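4.2 Follow-up giving after the shared meal

The result that surprised us most came seven weeks after the meals were over. We had expected the people who drew a "low" seat, with its bowl of plain rice and no chair, to be the ones who kept giving. Their accounts of the evening were the strongest, and several of them wrote a full page where we had asked for a few lines. Yet the students who drew a "middle" seat were the ones most likely to come back and work a shift at the Prunberg food pantry. This held at both campuses, and it held when we set aside everyone who had given time to a charity before.

We find this exciting! Earlier writing on role-based charity meals tends to treat the middle group as filler, a place to put people while the real contrast plays out between the two ends of the room. Our interviews suggest that a good deal was going on in those seats. Middle-seat guests could see both other groups clearly, and they talked across the room far more than the hosts had planned for. One first-year student told Etelka Vörös that she "kept doing the math on whether my beans would stretch to the next table." Another had tried to pass his bread over and was gently stopped by a host, and he was still annoyed when we spoke to him.

Of the 593 students who took part, 26 could not be reached for the follow-up and are left out of what we report in this section. Pantry shifts were taken from the sign-in book at Flirside, where Jade Desjardins matched names by hand -- a slow job, and we are grateful for it. We did not count gifts of money, as the pantry takes cash without names.

4.3 What the hosts did differently

The meals were run by 33 student hosts, all trained from the same script. They did not all follow it, and the differences turned out to be well worth studying. Hosts trained by Gaetano Longo tended to leave a long silence after the food was served. Those trained by Henrique Pinheiro moved straight to the reading. Guests remembered the silence. Many brought it up before we asked, and a few said it was the part they had described to their families over the December break. 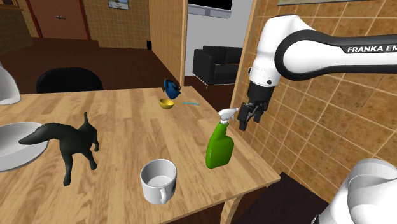 Figure 3. Rendered view of a table and robot arm.

Seating was the other thing hosts changed, often on the spot and with great good sense. The script called for the high-seat guests to be served at one long table while the low-seat guests sat on the floor, but at Stonurwood the host team turned the long table so that its short end faced the floor group. A table of plain wooden planks like the one in Figure 3, with a corner that points out into the open room, gives the people along one side a very different view from those on the other. Guests on the near side at Stonurwood could not avoid looking at the floor group, and they wrote about it with real feeling. Those on the far side wrote mostly about the food.

We would love to see this tested properly. Our own numbers by table side are too small to lean on, and the hosts who turned the table were also among the warmest and most experienced in the study. Gualtiero Rinaldi has proposed a design in which the table position is drawn by lot an hour before the guests arrive, and the team at Amoah has offered its Sunday meal for a first trial. The silence could be handled the same way, with its length fixed in advance and a timer kept out of sight of the guests.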